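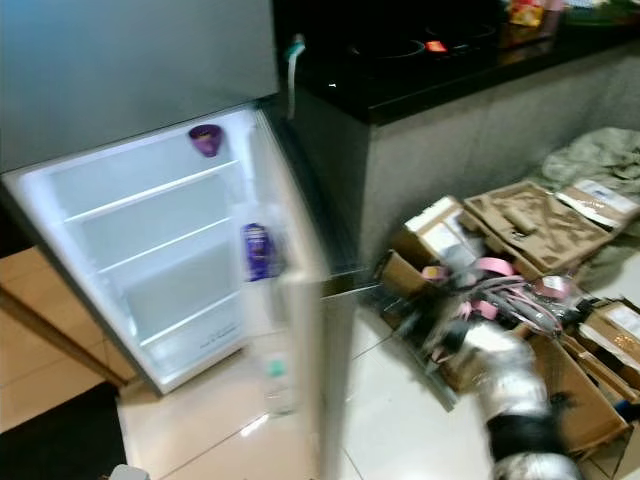 冰箱冷藏室，门开着，层架上没放几样东西

Dustisora 应急净水桶（家庭及安置点用）

先自我介绍一下，我是这个小铺子的店主，也是这一页文字的作者。我们铺子专门给做救灾和社区援助的机构供货，卖的东西不多，净水、照明、保温、收纳这几类，每一样我都自己用过一阵子才敢挂上来。今天要说的 Dustisora 净水桶，是我们店里回头订单最多的一款，所以这页我写得啰嗦一点，您慢慢看，着急的话直接拉到下面看规格也行。

为什么做净水桶

我以前在一家做赈灾物资的小机构里管过仓库，洪水过后往外发东西，帐篷、毛毯、米面油，样样都有人催，可催得最凶的永远是水。瓶装水当然好，问题是太重了，一辆车装不了多少，路又常常是断的，送一趟回来再送第二趟，人家早喝完了。后来我们试着往车上放净水桶，一只桶能让一家人自己处理身边的井水、河水，车上腾出来的地方还能多装几箱奶粉。从那以后我就对这类东西上了心，前前后后试过不少牌子，有的龙头一拧就漏，有的滤芯换起来要用专门的扳手（灾区哪来的专门扳手！），最后留下来的就是这一款。

它是怎么工作的

说穿了很简单，两只桶上下叠着，上桶倒生水，水靠自己的重量慢慢穿过滤芯，落到下桶里，再从龙头接出来。全程不用电，不用压力泵，也不用加药片。停电的地方照样用，这一点对安置点来说特别要紧。

滤芯是中空纤维的，能拦住泥沙、浮渣和常见的细菌。不过我得把丑话说在前头：它不能去除盐分，所以海水不行；也不能去除农药、重金属和油污，上游有工厂或者加油站被淹的，请别拿它来处理饮用水。病毒方面它也不作保证，如果当地卫生部门要求消毒或者煮沸，过滤之后请照做。每次有机构来问我，我都会先问一句水从哪儿来，就是怕用错了地方。

规格

上桶容量：30 升
下桶容量：30 升
出水速度：新滤芯、清水、上桶装满时，头一个小时 40 升以内，水浑时会明显变慢
滤芯：中空纤维，Belteck 供应，可反冲洗
桶身：食品级聚丙烯，不透光
龙头：杠杆式，可整个拆下来清洗
随箱配件：滤芯一支、反冲洗注射器一支、预滤布两块、备用密封圈一套、图示说明书一份
包装：上下桶可以反扣套叠，单只装纸箱，整托 144 只

关于这个出水速度我再多说两句。实验室里的水干干净净，现场的水可不是这样，我自己拿雨后的塘水试过，不垫预滤布的话，第二天流速就掉得厉害。所以请您一定把预滤布用起来，倒水之前先铺在上桶口，用完搓一搓晾干，能让滤芯少受好多罪。

怎么装、怎么用

第一次用之前，两只桶和龙头都用干净的水和洗洁精刷一遍，冲净。把滤芯拧进上桶底部的孔里，密封圈要在桶内这一侧，用手拧紧就好，别上工具，拧过头反而会漏。龙头装在下桶，也是一样的道理。

叠好以后，上桶倒满水，最先滤出来的一桶请倒掉，拿去拖地洗手都可以，第二桶开始再喝。桶要放在平的、结实的地方，离地高一点，接水的人不用蹲着，也不容易碰脏龙头。我见过有安置点把它架在课桌上，高度正正好，孩子们自己就能接。

反冲洗每天做一次，水特别浑就做两次。用注射器吸满干净的滤后水，从出水那一头往回推，推到流出来的水变清为止。注射器请单独收着，别拿去吸生水，这个错误太常见了，我几乎每次培训都要讲！

还有一件事，滤芯湿过以后绝对不能受冻。里面的细管一结冰就会裂，外表一点也看不出来，可是已经不管用了。我们这边每年一到 11 月就会在发货箱上加贴防冻提醒，北方的朋友如果要过冬存放，请挑没用过的干滤芯放仓库，用过的就放在不结冰的屋子里。

都有谁在用

Brekbridge 的社区互助站是我们最早的一批客户，他们那边河道弯多，雨季总有几个村子要断水几天，现在每个村的活动室里都备着两只，平时扣着收在柜子顶上，下大雨之前拿出来洗。他们给我的反馈很实在，说第一代的龙头太低，水壶塞不进去，我们跟厂里磨了好久，现在的龙头往上挪了一截，大水壶也放得下了。

Prokopenko 救助项目则是把它放进了家庭包，一户一只，桶里面再塞上肥皂、毛巾、蜡烛这些小东西，等于箱子也省了。我觉得这个主意特别妙，后来有别的机构来问配货方案，我都会讲给他们听。如果您也想这么配，下单时告诉我，我们可以不装纸箱，直接把您的东西装进桶里再封口，人工费按只算，不贵的。

大家常来问的几件事

滤芯多久换一次？看水质。正常家庭用、每天反冲洗的话，能用挺长时间，我的判断方法是反冲洗以后流速还是上不来，那就该换了。掉在硬地上摔过的，哪怕看着好好的，也请换掉。

能不能装热水？不行，超过 60 度滤芯会变形，桶本身倒是没事。

滤好的水能放多久？请当天喝完，下桶每周刷一次。桶身不透光，主要是为了少长绿藻，可它不是保险柜，放久了的水我自己也不喝。

个人能买吗？能！一只也卖。家里备一只放阳台角落，台风天心里踏实不少。只是个人订单不参加机构价，请体谅，小铺子利薄。

价格和发货

机构采购请发邮件或留言询价，写清楚数量、收货地和希望到货的时间，我一般当天就回。整托价最划算，不满一托也可以和别的货拼着走。登记过的公益机构，凭证明文件可以享受公益价，滤芯和密封圈这类耗材一直按公益价给，不设起订量。

遇到突发灾情，我们会先发货后结账，前提是以前合作过，或者有合作过的机构愿意帮忙作个介绍。仓库里常年压着一批现货，就是为了这种时候，平时请别嫌我催您提前下单，我实在不想动那一批。

质保是桶身两年，龙头一年，滤芯出厂不良包换。收到货请先拆开看看配件齐不齐，少了什么拍张照发给我，马上补。

本页更新于 2020年5月25日。新版说明书加了大字的图示版，老客户需要的话留个地址，我随下一批货一起寄过去。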